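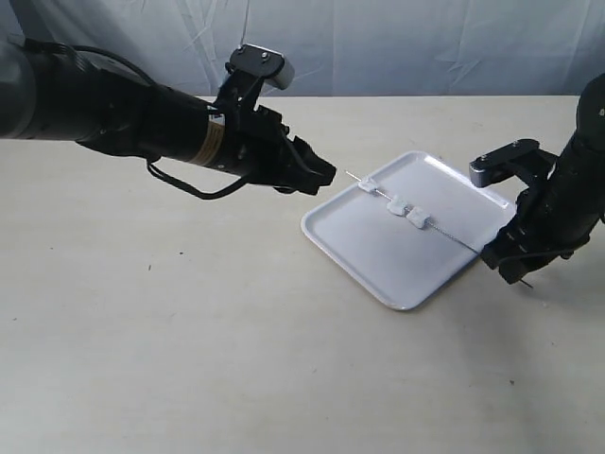 Skewer prep hands wanted, Haslam kitchen

Flinstead is taking on prep staff for its skewer line in Haslam, starting in September. The work is threading, checking and traying skewers for the grill counter at Corkura and for cold boxes sold under the Fluvum name.

Hours are Sunday through Thursday, 6 a.m. to 2 p.m., with a paid meal break. We can offer a shorter week to people with school-age children - please say so when you apply. Full-time is 40 hours.

What you will do:
Thread cut pieces onto metal skewers, evenly spaced, with the point left clear
Lay finished skewers on white trays and pass them to the packing table
Hold back any skewer that is bent or rough at the tip
Wipe down tables between batches and at the end of the shift

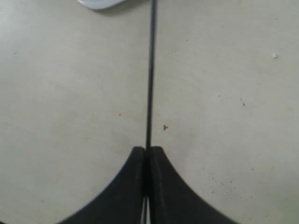
Tables are kept clear between batches, and you will be expected to leave yours that way. Most of the shift is spent standing. A full day's order is roughly 1500 skewers for the whole line, so steady hands matter more to us than speed.

No kitchen experience is needed. You must be 18 or older and able to work with sharp points safely. A food handler card is required within your first month, and we pay the fee. Aprons and gloves are supplied. Bring your own closed shoes with a non-slip sole.

To apply, pick up a form at the Haslam front desk or write to Flinstead, Box 1697, Haslam. Quote job number 2581 and tell us which days you can work. Applicants we want to meet will be asked in for a one-hour paid trial at the table.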